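Home | Food | Garden | Home Life | Subscribe

The Winter Fruit Plate

My father, Tomás Veloso, put fruit out for company the way other people put out flowers, and when we moved to Lutstead he went right on doing it, even in February with the snow up to the sills.

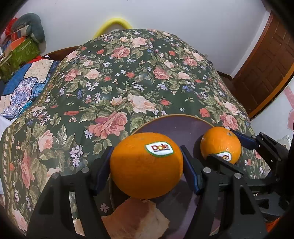

I've kept the habit for 47 years now, and I'm fussier than he ever was. Two oranges on a round plate will do me nicely on a grey afternoon, with a floral cloth underneath to cheer things along. I used to peel off every last sticker before anyone came to the door, but these days the Dole one can stay put, little yellow sunburst and all!

Choose fruit that feels heavy for its size, and don't fret over a scar near the stem. Mine sit out until suppertime, when somebody always gives in and starts peeling.

Related stories
Marmalade from the Carrasco kitchen
61 ways with citrus
A weekend in Niltitari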